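Can a Machine Put Away the Groceries Yet?

Packing a small box is a task most adults finish without looking. For a machine with two jaws it is still a list of separate problems, and progress on them is uneven.

Kobe Michiels runs manipulation trials at Closusent, which tests household automation for appliance makers. His group scores chores the way a shop floor scores assembly work: cycle time, faults per shift, and how often a person has to step in. A chore passes when the machine completes 50 consecutive runs with 2 interventions or fewer. As of September, dish sorting had passed. Box packing had not.

Rigid items with flat sides give little trouble. Small round containers are harder. A bottle lying on its side can roll when one fingertip touches before the other, and a spray cap moves the center of mass away from the middle of the body. Clear plastic is harder again. Depth sensors return poor readings from it, so the planner may place a tray's edge several millimeters from where it is.

Closusent's answer has been to collect more human demonstrations, performed with hand-held grippers that share the geometry of the robot's own. Moltosora, which supplies planning software, prefers simulation and uses demonstrations only for correction. Michiels considers the question open. "Simulation gets you to the bottle," he said. "It doesn't tell you much about the last 10 millimeters."

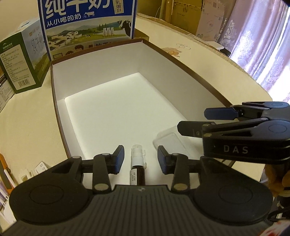 Open jaws on either side of a small brown bottle, with a second gripper over the clear tray at right.

Two-handed work adds a timing problem. If one gripper steadies the container while the other loads it, each must account for force applied by its partner. The Whitlock controller handles this at low speed. At the pace of a person it drops items.

Michiels expects box packing to pass in 3 years under controlled lighting. He declined to give a date for kitchens.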